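Storing red grapes in clear bins: lid tabs, airflow, and what else goes in the box 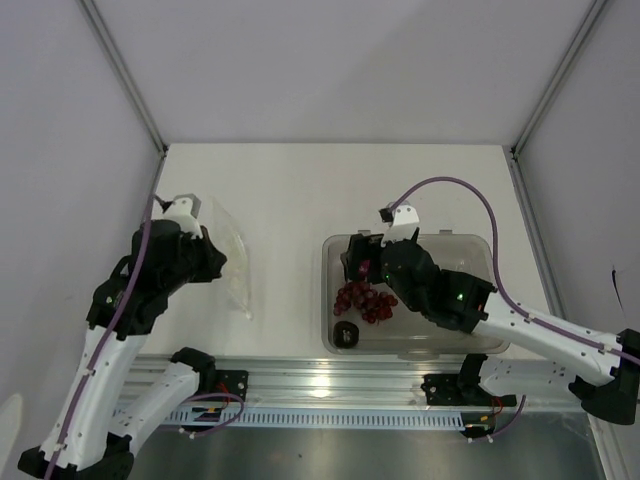
Forum: Kitchen Storage and Produce
Started Saturday, February 6, 2021

watden_bins
I have been moving my refrigerator over to rectangular plastic bins and have reached the grapes. The bin type I settled on is translucent gray, wider than it is deep, rounded corners, raised rim. Two questions.

1. Does a whole bunch of red grapes keep better flat on the bin floor or raised on a rack?
2. Is there any harm in keeping other things in the same bin? One bunch leaves most of the floor unused, and shelf space is what I am short of.

Refrigerator is set to 4 C. I do not wash before storing.

pronemell
Flat is fine for one bunch. The berries that carry the weight are the ones to check, and with a single layer the load is small. A rack costs you height and gives the stems something to catch on.

Line the floor with one dry paper towel. Change it when it feels damp.

Hailu
Disagree on flat. Smooth plastic does not drain. Any condensation sits under the lowest berries, and that is where I find mold first. I use a rack cut down from an old cooling tray. My bunches last 11 days on it. On the bare floor of the same bin I was throwing out berries well before that.

pronemell
Did you have a towel under the bare-floor bunch?

Hailu
No.

pronemell
Then you compared a rack with nothing. The towel does the same job as the rack for the moisture and takes up no height.

Hailu
It does part of the job. A wet towel pressed against the fruit is worse than no towel. The rack does not need to be changed.

Dakutel
Both work if the lid is not sealed. The variable you have both left out is the lid. I leave mine resting on the rim with one corner open. Fully closed, I get droplets on the underside overnight. Fully open, the stems go brown and brittle and the berries start to drop.

On the second question: depends on the other thing. Onions, no. The smell carries. Apples I keep apart as well. A dry, odorless item does no harm apart from rolling into the fruit.

watden_bins
Thanks. Mine has tabs at the rim, two small ones on one long side and a wider one in the middle of the other. Should the wide tab face out?

Dakutel
I put the wide tab toward the door so I can pull the bin forward with one hand. With the small ones in front I end up pulling from a corner and the bin turns on the shelf.

jmikus
Jarmila Mikuš here, I ran the cold pantry for a small catering kitchen. We did not use racks for grapes. The procedure was:

Sort the bunch on a white surface. Split or soft berries show up faster against white.
Snip out the bad ones with scissors. Pulling them tears the skin and leaves the core on the stem.
Lay the bunch to one side of the bin, stem end up where it will go that way.
Lid on loosely.
Re-sort every second day.

Placing the bunch at one side leaves the other side free for a hand to reach in and lift from underneath. Picking a bunch up from the top loads the stem and you lose berries.

Hailu
Which side?

jmikus
Whichever is away from your working hand. I am right-handed, so left.

pronemell
I center mine. It has never caused trouble. In a narrow bin there is no side to speak of anyway.

jmikus
In a narrow bin, agreed. For anything wide enough to hold two bunches I would still leave the space.

watden_bins
I have a 206 g bunch on the scale now and will run it on a towel, wide tab out, lid loose. A second bunch goes on a rack in an identical bin. I will report weight loss for each.

Hailu
Match the bunches. If one has more stem, it will dry at a different rate. Also start both on the same day from the same bag.

watden_bins
Same bag. Total was 617 g, so there is enough to trim the second bunch to match.

Dakutel
Put them on the same shelf too. The back of mine runs colder than the front, and a grape that has partly frozen goes soft when it warms up.

pronemell
Weigh the towel separately at the end. Otherwise you will not know where the water went.

watden_bins
Will do. Towel is being weighed dry first.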